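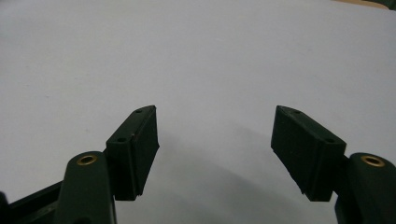

Haris Kelmendi said it would have all our jobs by November, and then he asked whether anyone was going to eat the last sausage roll.

Print this page
E-mail this page to a friend

We were in the back kitchen at Horkum, the whole packing bench, with our coats on because the heating in there only ever reached the ceiling, and Mrs Alder from the office had just been in to tell us about the Drimach. She had told us very nicely. She had a leaflet with her, and she held it against her cardigan the entire time with the picture facing inwards, so that none of us saw what the thing looked like until she'd gone and Lorna found the leaflet on top of the fridge.

"It's only an arm," said Lorna, quite disappointed.

I should say what we did, for anyone who didn't grow up in Menstead with a mother or an auntie on the bench. Horkum sold seeds by post. Sweet peas, leeks, all the beans, a great many pansies. The packets came down from filling in wire trays and we stood at a long white bench and made up the orders, one slip of paper to one box, and you picked your packets and laid them in flat with the pictures up and put the leaflet on top and closed the lid. It doesn't sound like much and I won't pretend it was, but there was a right way to do it, and I had been doing it the right way since my youngest started school, and she was by then expecting a baby of her own.

The arm came from a firm called Pasichnyk, and it came later than it was meant to, but before it came they sent the grippers. I had thought that a robot would arrive knowing its business, like a plumber. Instead there was a young man with a rucksack, who shook hands with every one of us and then explained that we were going to teach it, and that to teach it we would have to do our ordinary work with these. He set one down in front of me. It was a dark green thing, so dark I took it for black until I had it under the lamp, with two fingers that came together when you squeezed and black rubbery pads on the insides of them, and a little brass ring let into the top of each finger. I did like the brass. I remember thinking it was the only part of the thing anybody's granddad would have approved of.

"And how many of these would you like us to do?" asked Haris, in the voice he kept for people with rucksacks.

"Four thousand picks," said the young man. "To begin with."

There were four of us on the bench, so that was 1,000 each, and Lorna, who had always been quick, said she would have hers done by dinner time. She had not done hers by dinner time. None of us had done 300. You cannot imagine how stupid it makes you feel, to have packed seeds for half your life and then be handed a pair of somebody else's fingers to do it with. A packet of lettuce weighs nothing. It lies down on a white bench as though it had been painted there, and you come at it with those two blunt pads, and it skates. I chased one packet of Little Gem from my end of the bench clean round to Haris's, and he put his cup on it for me, and the young man said, ever so gently, that perhaps we shouldn't use the cup.

By the second week we'd found ways. Dot - our Dot, who hardly spoke from one break to the next - worked out that if you put the lower finger down first and drew the packet towards you, it would lift a shade at the near edge, and you could close on it then. She showed me without a word, just did it slowly three times and looked up. I showed Lorna. Haris said he had been doing it that way all along, and we let him have that.

I have thought since that it was the nicest few weeks I had in that place, and I've never known quite what to do with the thought. You see, for years there had been a number on the wall, and the number was boxes, and you kept your head down and your hands going and talked sideways. Now the number had been taken off us. Another shift from the Saturday lot was brought in to keep the orders moving at the far bench, and we four stood at ours and did everything slowly and with our whole attention, and a young man with a degree wrote down what we told him. He asked me why I always turned the last packet before I laid it in. I said I didn't. He said I did. So I watched myself, and I did - I gave it a half turn and back, every time, to feel whether the flap was stuck down. I'd never once known I was doing it. I went home and told my husband, and he put down his paper and asked me to show him with a teabag.

Haris took it harder. He did his picks, and did them beautifully, he had lovely hands for work, but he would not chat to the young man, and on the last afternoon he laid his gripper on the bench and kept his palm on it a moment.

"I'd like it understood," he said, "that I taught my nephew this job, and he thanked me for it."

The young man went red to the ears. He said, "Thank you, Mr Kelmendi," and he meant it, I think, and it was quite the wrong thing, and it was also the only thing there was to say. Haris put his coat on and went out to the yard, and when he came back in he had bought everybody a bun.

The arm itself was put in over a long weekend. When we came back there was a clear screen across our end of the bench and the Drimach was behind it, already going. It was slower than I'd feared, and it had the same green fingers. It put the lower one down first and drew the packet towards itself so the near edge lifted, and closed.

"Dot," said Lorna. "That's you!"

Dot had both hands over her mouth. And then it came to the last packet in the box, and it gave it a half turn and back, and laid it in.

Now I know perfectly well that it wasn't feeling for the flap. The young man had told me so himself, it copies what it has been shown and there's no more to it than that, and a flap could have been hanging wide open and spilling pansies from here to the bus station and it would have gone on turning and laying down, turning and laying down. In fact that was exactly what happened, inside the month. A batch came down from filling with the gum gone wrong, and the arm packed the lot of it as neat as you please, and all over the country people opened their boxes and tipped marigolds on to the carpet. We had the letters up in the kitchen for ages. One lady in a flat had swept hers up and planted the contents of the dustpan, and wanted us to know that it was doing well.

After that they put a person at the end of the line to check the flaps. It was me. I stood with a stool behind me that I didn't care to sit on, and each box came along and I gave the top packet a half turn and back and let it go by.

So Haris was wrong about all our jobs, though he wasn't as wrong as I'd have liked. Two were kept on at the bench, Dot and me. Lorna went up to the office, which she had wanted for years and never dared ask for, and she turned out to be a terror with the post room. The Saturday lot simply weren't rung any more. No one announced it. They were students mostly, and a couple of women with little ones, and one of them, Jean's girl, stopped me outside the chemist and asked if I knew when they'd be wanted again, and I stood there with my prescription and said I was sure someone would be in touch. I've not been proud of that.

Haris was offered the job of minding the arm. There was a course, in a hotel, with lunch. He said he'd think about it, and he thought about it all through the tulip catalogue, and in the end he said no and took the money, and he and his nephew went in together on a van. They do gardens now, hedges and so on, and patios if pressed. He does ours. My husband is perfectly able to cut a hedge, but we have Haris.

He came in for a cup of tea the last time, boots off at the door and his sleeves full of privet, and he asked after the machine as you might ask after someone you'd fallen out with at a wedding. I told him they'd had it on runner beans, and that it had trouble with those, the big packets with the bulge in them. It would get one up as far as the lip of the box and then lose its grip and wait there with its fingers open over the bare bench.

"How's it holding them?" said Haris.

I showed him, with two fingers and the packet of ginger nuts.

"No," he said. "No, no, that's too high up, it's got to come in under the bulge. Did nobody do beans for it?"

I said we'd never been asked to do beans. We had only done the flat ones.

He shook his head over that for quite a time. He took the ginger nuts from me and laid them flat on the table, and had a look at them from the side, and then he moved the sugar bowl out of the way and asked if I had such a thing as a pair of salad tongs.

Print this page
E-mail this page to a friend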